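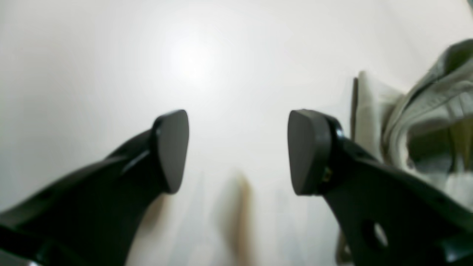 Wenlow Pale Surfaces

README, July 2019

Wenlow is a log of what happens to pale tops in daily use: what gets put down on them, what gets left behind when it is picked up, and what was done about it. It is kept as one CSV file and a folder of notes. If you were hoping for something on oak, there is a perfectly good internet for that.

The log covers four tops, all of them white or close enough to be sold as white. It has 621 rows. A row is one look at one top.

Why it exists

The Denosa workroom was refitted with light furniture on the grounds that it would brighten the place up. It did. It also brightened up every ring, crumb, pencil smear and biro dot in the building, and there followed a long disagreement about whether the new tops were dirtier than the old brown ones or just more honest about it. The log was begun to settle this. It has not settled it, the old tops having gone to the tip before anyone thought of writing things down, but it has become quite a good record of what tea does.

What's in the folder

README.txt is the thing you are reading.

surfaces.csv describes each top: its code, which room it stands in, the height, the depth, the finish as felt with a hand, and which way the nearest window faces.

looks.csv is the log proper.

cloths.txt lists the cloths and what they were used with. It was meant to be a table and became an essay. Sorry about the paragraph on microfibre.

old/ has the first version of the log, in which stains were given names. Please don't use it for anything.

The tops

W1 is the long table by the window. It is 700 mm high, which suits sitting and ruins you for anything done standing. Smooth, slightly shiny, and a menace after lunch on bright days, when half of it turns to glare and you could lose a sheet of paper on it.

W2 is the sorting bench, 600 mm deep. Things get pushed to the back and live there. Its finish is duller than W1 and hides fingerprints far better, a fact we would have liked to know at the ordering stage.

W3 is the kitchen counter. More rows than any of the others, and nearly all the interesting ones.

W4 is the small Jääskeläinen table from the hall. It is off-white, or has become so. Opinions differ, and the column for original colour has been left blank in protest.

Columns in looks.csv

look_id: a running number. Gaps were closed up in the last tidy, so ids in anything you downloaded before then won't match. Throw the old copy away.

surface: W1 to W4.

light: one of daylight, overhead, both, lamp. See the section on glare before you trust this.

mark: the kind of mark, from the list below. "none" is allowed and more common than you'd think.

size: dot, coin, saucer, plate, continent. Measuring was tried. People stopped looking if they had to fetch a ruler.

age: fresh, same day, older, unknown. "Unknown" means nobody would own up.

treatment: what was done, if anything. "left" is a treatment.

result: gone, fainter, same, worse. We are rather proud of having kept "worse".

note: free text. Spelling as found.

Kinds of mark

ring. From a cup, glass, tin or plant pot. Broken rings count as rings. Two that overlap get a row each, unless you can't tell where one stops, in which case put one row and complain in the note.

smear. Anything with a direction to it.

grit. Crumbs, sugar, rubber shavings, the stuff out of the bottom of the toaster. Goes in even though it isn't strictly a stain, as most of the scratches start out as somebody wiping it up in a hurry.

ink. Biro, felt tip, stamp pad. Pencil goes under smear. This was argued over and the wrong side won, but it's consistent.

scratch. Only if you can feel it with a fingernail. If you can see it but not feel it, wipe first and look again.

heat. Dull or cloudy patches where something hot was stood. Confined to W3 so far and we would like to keep it that way.

yellow. A slow general change and not a mark in any one spot. There's a good deal of this under W4 and it is the least reliable word in the file.

How a look is done

Clear off anything that moves. Bend down until your eye is near the level of the top and look along it towards the light. Then stand up and look straight down. Write up whatever you saw in either position. If you saw something low down that vanished when you stood up, it still goes in, with "low only" in the note.

Wipe after the look and never before. This sounds obvious. Early rows for W3 contain a suspicious run of "none" and it was traced to good manners.

One person does the looking and the same person fills in the row. Passing it on by word of mouth gave us "a sort of brown event", which is preserved in old/.

Glare

Pale tops are bad at being one colour. A smooth white surface with a lamp over it has a bright patch that slides about as you move your head, and off to the sides it greys over, so that a perfectly clean corner can look grubby and a grubby middle can look spotless. A lot of the W1 marks were found by leaning sideways.

The light column says what was switched on. It doesn't say where anybody stood, and it should have done. If you are comparing tops, compare rows with the same light value and keep your expectations low. Rows marked "lamp" are best used for scratches and not at all for yellow, as a warm bulb will make anything look like old piano keys.

We did try holding a sheet of printer paper against the top as a reference white. It showed that W4 is not white and that the printer paper isn't either.

What the log is good for

Seeing which marks come off with plain water (most rings, nearly all grit) and which want something stronger. Choosing a finish, if you are in the lucky position of not having bought one yet. Practising on a small messy table of words without any personal information in it. Winning a limited sort of argument about coasters.

What it isn't good for

Working out how often marks happen. Looks were done when someone felt like it, and people feel like it when they have just seen something disgusting. Mondays are over-represented for the same reason.

Comparing makers. There is one Jääskeläinen table in the log and it had a hard life in a hallway before we met it. It would be unkind to draw conclusions.

Anything to do with hygiene. A top can look lovely and be filthy. We only wrote down what it looked like.

Known problems

"fainter" is generous. Several marks have been fainter every time they were looked at and are still there.

The Detance cream cleaner was used on W2 before the cloths were being recorded, so there's no telling whether the fine scratches near the front edge came from the cream, the cloth or the enthusiasm. Those rows have "see cloths.txt" in the note. cloths.txt does not help.

W3 was moved along the wall to make space for the fridge, and its window direction in surfaces.csv is the one from before the move. It now faces the fridge.

A few notes mention a mark "by the elbow". We don't know whose, or what it means for the position. Left as found.

Size was judged by eye, and one contributor's saucer is visibly another's plate. If it matters to you, lump those two together. The dots are fairly sound. There is only one continent and it was beetroot.

Adding rows

Send them as CSV with the same columns in the same order. Use the words in this file even if you have better ones. New tops are welcome as long as they are pale, flat and used for something; a shelf nobody touches makes for a very peaceful column. Say in the note how the top is normally cleaned, and be truthful about it.

Please don't make marks on purpose. It was done, it was fun, and those rows had to come out again.

The next tidy is planned for August, when the size words will be looked at and W3's window put right. Pencil will be staying under smear.

Using it

Do what you like with it. A mention of Wenlow would be nice. If you publish something that shows the dull finish was the better buy, kindly don't send it to the Denosa workroom, where the feeling about W1 is still a bit raw.

Loading

The file is comma separated, UTF-8, with a header row. Notes containing commas are in double quotes. Notes containing double quotes have had them swapped for single ones, except for the one about the "non-drip" gravy boat, where it seemed important to keep them, and they have been doubled up in the usual way. Some spreadsheet programs turn W1 to W4 into nothing worse than text, but check the age column, which has been known to come back as dates.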